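Fedeck Working Group on Bench Practice
Minutes of the regular meeting, May 2025
Held at the Escobedo site, second floor

1. Minutes of the last meeting
Approved with one correction. Under item 4, "arm powered down" should read "arm held".

2. Matters arising
Flurnura has returned its marked-up copy of the bench rules. Witia has asked for more time and will send comments before the June meeting. The glossary is still open – the group has not settled on one word for the position an arm takes between tasks. "Rest position" will be used until then.

3. Draft rule 9, household appliances on a robot bench
The group went through the draft line by line. The text as it now stands:

9.1 An appliance used for handling practice is left unplugged unless the task sheet calls for heat.
9.2 Lids are closed before a run begins. Loose lids are set straight on their pots.
9.3 Handles that stick out past the base of an appliance are noted on the task sheet, and the arm's path is planned to pass clear of them.
9.4 The arm comes to a lid knob from above, with the fingers open, and at reduced speed.
9.5 Items placed in front of an appliance are treated as obstacles even when they are not part of the task.
9.6 A view of the bench with the arm out of the way is kept with every set of runs.

There was a long discussion of 9.4 and 9.5. Flurnura felt that 9.5 would slow down setup on small benches. Escobedo replied that its operators already work this way. The following was tabled with the draft.

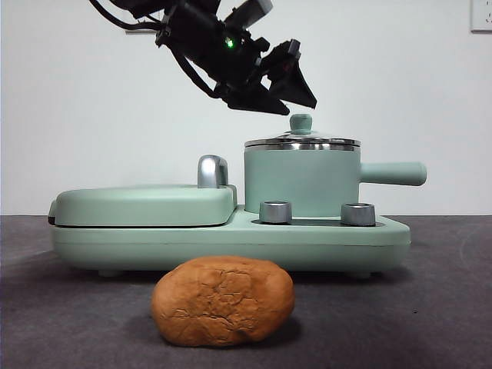 Rule 9.4: gripper above and to the left of the lid knob, fingers slightly open.
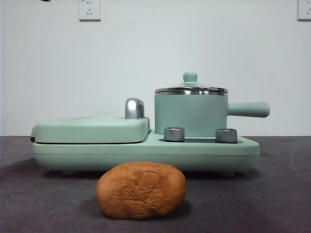

Witia, by written comment, asked whether 9.4 should give a speed at all, as "reduced" means one thing on a light arm and another on a heavy one, and whoever writes the task sheet will read it the way that suits them. It would prefer that each site state its own figure and post it at the bench. It had no objection to 9.6, but wanted the view retaken whenever an item is swapped.

Agreed: 9.4 will keep the word "reduced" and add "as posted at the bench". The change to 9.6 was accepted as proposed. Rule 9.5 stays as drafted, with a review after 33 sets of runs have been logged under it.

4. Stop button placement
The current rule says the stop must be "within reach". Flurnura proposed adding "from where the operator stands during the run". Agreed without discussion. Sites with two operator positions will need a stop at each.

5. Incident reporting
Three reports came in since the last meeting, all minor. In two of them a handle was touched in passing. The third was a dropped lid. None involved a person. The form will get a separate box for contact with a fixed part, which at present goes under "other".

6. Numbering
The rules now run to 33 pages with the annexes. Fedeck will renumber the annexes so that they match the rule they belong to. Old numbers stay in brackets for one edition.

7. Actions
Fedeck: revised text of rule 9 to all sites, annex renumbering.
Flurnura: wording for the stop rule.
Escobedo: new incident form.
Witia: remaining comments on the bench rules, proposal for the glossary.

8. Next meeting
June, hosted by Witia. Date to be sent with the revised text.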